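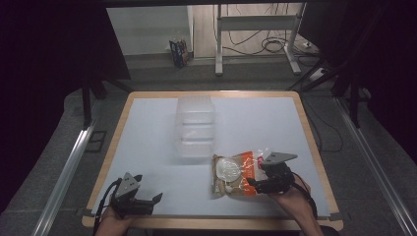 Search this site Enter keywords

Liro opens packed lunch service for small workplaces in Rønning

Monday, September 23, 2019
By Olumide Okafor, Liro press office

RØNNING. Liro, a family company which prepares lunches for offices and workshops, starts today a new service for workplaces with fewer than 40 employees. Until now such places were too small for our delivery rounds, and many of them asked us for years to change this.

Each customer chooses a weekly box with bread, soup, fruit and one snack. The boxes leave our kitchen in Wamer Street before 7 in the morning. Orders can be changed until two days before delivery, without extra cost. 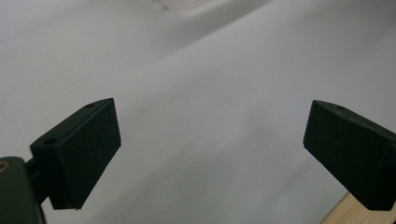 Eduardo Coelho, whose printing shop took part in the trial, was pleased with the soup but asked that the bread should be cut thicker. He said also that his staff now eat together at one table, and before they went out one by one.

During the trial we delivered around 300 lunches to seven workplaces. The most frequent wish was for more choice without meat, and the autumn menu has been changed accordingly. The lentil soup stays.

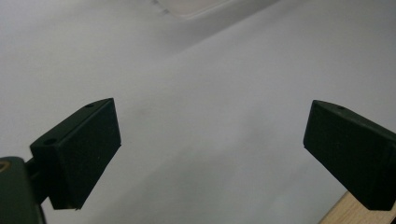 Liro lunch service, Rønning. Free for use by the press.

Boxes and lids are collected at the next delivery and washed in our kitchen. Customers are kindly asked to empty them first. The district of Cumavness will be added to the round in December, when our second van is ready.
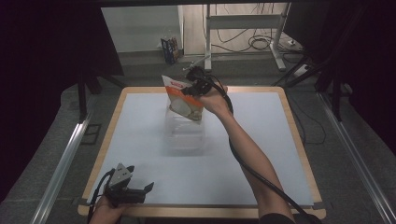
How to order

Workplaces can register by telephone or at our kitchen counter on working days. The first week can be ordered without a contract.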